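Print this page | E-mail this to a friend

The Draven Folding Drying Rack, Reviewed by a Man With No Yard

I have owned four drying racks in my adult life, and three of them have tried to bite me. The Draven is the first with a locking bar that stays locked, so I will start there and work down to the complaints.

It arrives flat in a box about the shape of a door. Assembly took me 12 minutes, most of it spent deciding which way up the feet go. The instruction sheet has one drawing, and both ways look correct. Unfolded, the rack gives you 40 feet of rail over three tiers, plus two wings that fold out to hold long things, or to catch you in the hip on the way to the bathroom. 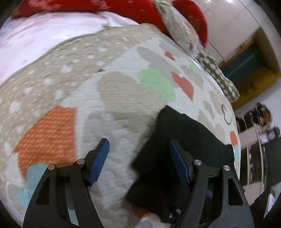

The wings are the reason to buy it. Ours take a double sheet each, folded once, and the sheet dries without that stripe across the middle that the old Balogh rack used to print on everything. Bulky bedding is another matter. A quilted comforter with polka dots and hearts all over it may look cheerful on a bed, but a comforter of any pattern is a wet sheep once it comes out of the wash, and the wing sagged under mine until it rested on the radiator. Draven says the rack holds 40 pounds. I believe them, provided the 40 pounds are socks.

Socks, in fact, it does beautifully. The bottom tier has small notches along the rail, and a hanger set in a notch stays put even when a window is open. My neighbor Aldana Bravo borrowed the rack for most of February and brought it back with a list of remarks. She wanted wheels. The Voda has wheels, and she used to own a Voda, which she describes as a rack that leaves the room when you pull off a towel. She still wanted wheels.

Dark clothes get their own paragraph. The rails are coated in white plastic, and after a few months the coating on my Balogh had started to come away in flakes, every one of which found a black sweater. The Draven's coating has held up so far. I have checked with a fingernail more often than a grown man should.
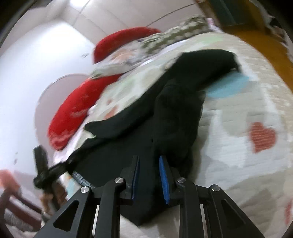 Dark laundry on the bed.

Now the price. Stasside, the only shop near me that stocks it, charges more than I paid for my first bicycle, and the matching cover is extra. I did not buy the cover. I could not work out what it was protecting the rack from.

Verdict: buy it for sheets and shirts, keep a sturdy chair for the comforter, and mind your hip.

Attila Orbán

Contact us | Copyright Attila Orbán, all rights reserved | Back to top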